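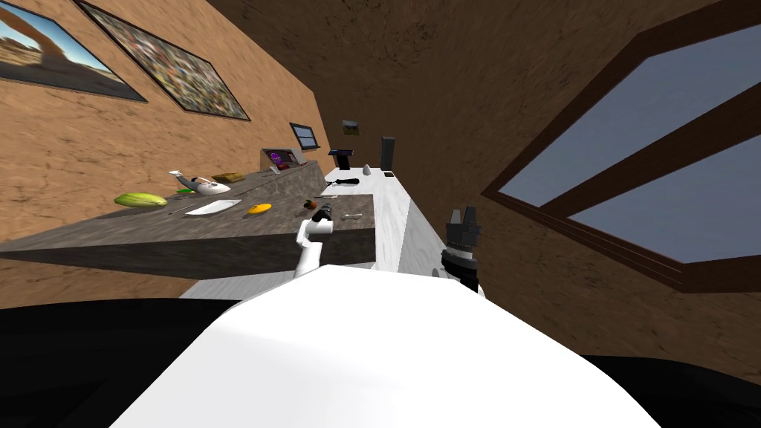

When I moved to Torkdale I believed that my English was good. I had studied it for nine years and could read a newspaper without a dictionary. Then I joined the evening walking group, and on the first Friday a man said to me, "You'll have had your tea." I answered that I do not drink tea after lunch, and everybody was very kind about it.

Since then I keep a notebook of such words. Tea is a drink, but it is also the meal at six o'clock. Dinner is at noon if you speak with my neighbour and in the evening if you speak with her daughter. At school we learned only breakfast, lunch and dinner, in this order, and there was a drawing of a clock beside each one.

My teacher was Hermine Schwaiger. She was strict with prepositions and wrote every mistake on a small card, which you had to bring back the next week with three correct sentences. I still have a box of these cards. On one of them I had written "I am living here since two years", and I am sorry to tell her that I said the same sentence in the bank last month.

The weather words are a chapter for themselves. In my notebook I have drizzle, mizzle, spitting, chucking it down, and "a bit damp", which a woman at the bus stop in Dastley used while water was running over her shoes. I asked my neighbour to put them in order from the weakest to the strongest. She thought about it for a long time and then telephoned her brother, who did not agree with her.

More difficult for me are the small polite words. If someone in the office says "quite good", I still do not know if I should be pleased. "You must come round some time" is not an invitation, because there is no day in it. I learned this in September, when I took out my calendar and asked which day. She did find a day, and it was a nice evening with too much cake, but I think she had not planned it.

In the train I count how many words I have now. It is a habit from Schwaiger's class, where we had to number our vocabulary. Last week I reached 1142, and 48 of them are from the walking group alone. My favourite is number 1139, "nesh", for a person who feels the cold easily. I was called this on the hill above Iken farm, where I was the only one with gloves, and I had to ask how it is spelled. Two people gave me two spellings.

I still dream in my first language, but I noticed that I now say "ooh" when I sit down. I did not write that one in the notebook.

Next time I would like to write about "sorry", for which I already have four pages and need more examples. If you know a use that a foreigner would not guess, please send it to me, and tell me also where you heard it.

Contact | © Notes from Torkdale | Back to top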